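Kenneth Tiongson had promised the screen recording would take 2 minutes. Selma had heard that before, usually from people selling software.

"Press Vavero, choose the window, talk," he said down the phone from Wostevville. "It even saves as you go."

"Where does it save?"

A pause. "Somewhere sensible."

She recorded 30 slides on drainage for Gerardo Marquez, reading every note aloud. When she stopped, the program offered her a file called Calum-1276, which was not a name she had chosen, and which played back with the slides in order and no voice at all.

"Did you pick the microphone?" Kenneth asked.

"It said it would find one."

"It always says that." 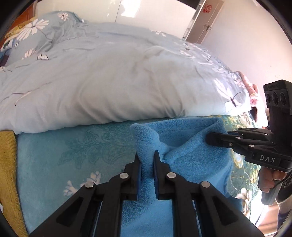
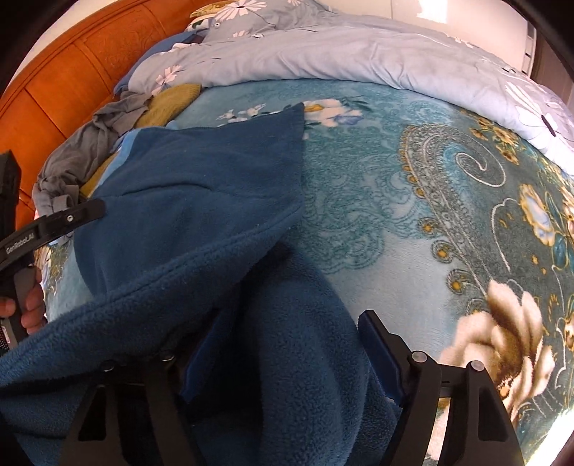

Selma opened the settings and found 3 microphones listed, two of which she doubted she owned. She picked the last one and said a few words. The green bar moved, though she had seen green bars move before. The bedroom echoed less than the kitchen, she had to admit, with the blue fleece and all that bedding to soak up the sound. She went back to slide one and pressed record, keeping a pencil and paper beside her in case.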